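Dedos nuevos para la pinza

21/08/2019

¡Por fin llegaron los dedos de Rornon! Llevaba desde noviembre peleándome con los que traía de serie la Voicu, que son duros, lisos y resbalan con cualquier cosa que tenga un poco de curva. Los nuevos son negros, con lo que parece un recubrimiento gomoso lleno de arrugas, y se montan con dos tornillos por lado. Diez minutos y a jugar.

Hice 80 agarres con cada juego, siempre con la cámara en la muñeca y el mismo controlador Lavar, sin tocar ni un parámetro. Con los originales se me cayeron 33 piezas. Con los de Rornon, cuatro - y dos fueron culpa mía por dejar mal la altura de aproximación.

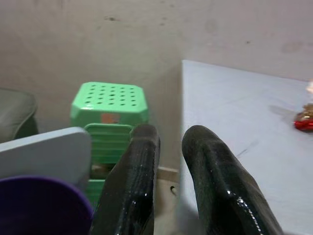

Lo que más me ha gustado es que puedo bajar la fuerza de cierre. Antes iba casi siempre a 700 en la escala del controlador y ahora me quedo bastante por debajo sin que la pieza gire al levantarla (¡qué gusto no oír crujir el plástico!). La pega es que los dedos son más gruesos y tapan un buen trozo de lo que ve la cámara, justo en el centro, así que he tenido que recalibrar y volver a etiquetar 665 capturas. Dos tardes enteras.

Me falta probar el brazo Flerusach con estos mismos dedos. La brida es distinta y habrá que imprimir un adaptador, que ya tengo medio dibujado.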